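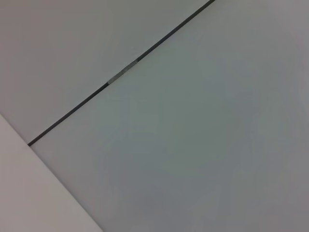 The joint between two light gray surfaces, with a paler section partway along.

Visit report: Skudau Coastal Hydraulics Laboratory

Mundutholm, 29/04/2020 – Members of the Grokby Harbor Planning Office visited the Skudau Coastal Hydraulics Laboratory to review its work on storm drainage in low-lying streets. The visit was arranged at the invitation of the laboratory's director, Trinidad Mangubat, and lasted one full working day. The Grokby party was led by Amrit Vachon, head of shoreline planning, and included Jennylyn Pascual, a drainage engineer.

The laboratory stands on the north side of Mundutholm harbor, on ground that was first diked in 1706. Its staff study how tides, rainfall and groundwater act together on older waterfront districts. Dr. Mangubat opened the day with a short talk on the history of the site and on the town records kept there, which include handwritten tide notes from the early harbor masters. These notes are being copied into a database that will be open to other research groups.

The morning was spent in the flume hall. The main flume is 50 meters long and is used to test how outfall pipes behave when the tide rises above the pipe mouth. Under these conditions, seawater can travel back through the storm drains and come up through street grates on days without rain. Haris Kos, who manages the hall, ran a test of a hinged flap gate of the type now installed along the Grokby waterfront. The gate held well at high water. At lower levels it stayed slightly open, and dye placed in the downstream tank could be followed some distance up the pipe.

Ms. Pascual asked whether the same result would be expected in pipes that carry sand. Mr. Kos replied that sand trials have been made only with small pipes so far, and that those gates needed cleaning more often than the makers advise. A report on the larger pipes is planned for June.

Lunch was served in the staff room, followed by a walk along the harbor wall to the Enriquez basin. The basin is a former timber dock that now stores stormwater during high tide and releases it when the tide falls. It can hold the runoff from the streets directly behind it, but the laboratory does not regard it as a full answer for the district. Water levels in the basin are read by two gauges, one at the inlet and one at the outlet, and the readings are sent to the laboratory through the day. The outlet gauge was out of service at the time of the visit.

Angelica Evangelista, who leads the groundwater group, met the visitors at the basin. Her group has drilled a line of shallow wells from the harbor wall to the foot of the hill. The wells nearest the water rise and fall with the tide, while those farther inland respond mainly to rain. In several streets the ground is already so wet in the winter months that even a light shower has nowhere to drain.

"Residents tend to report the water they see in the street," Dr. Evangelista said. "We would also like to hear about damp basements, as these often come first."

The group has mailed a short survey to 1000 households in the lower town. Replies are still being received, and no findings were shared during the visit. Mr. Vachon asked for a copy of the survey form so that the same questions could be put to residents in Grokby. Dr. Mangubat agreed to provide it, along with the instructions given to the people who enter the replies.

The final session dealt with forecasting. The laboratory issues a daily notice to the Mundutholm public works department, listing the streets where standing water is expected at the next high tide. Public works crews use it to decide where to place barriers and which parking areas to close. Ms. Pascual noted that Grokby has no comparable notice and relies on regional tide warnings, which do not name individual streets. The laboratory's street list is based on a ground survey made before several roads were raised, and parts of it are due to be measured again.

Both parties agreed to the following steps:

The laboratory will send its flap gate test results to Grokby when the report on larger pipes is complete.

Grokby will supply drawings of its 2 oldest outfalls for use in future flume tests.

Dr. Evangelista will advise on the placement of shallow wells near the Grokby ferry landing.

The Grokby Harbor Planning Office thanks the director and staff of the laboratory for their time. Requests for copies of the tide notes should be sent directly to the laboratory's records desk.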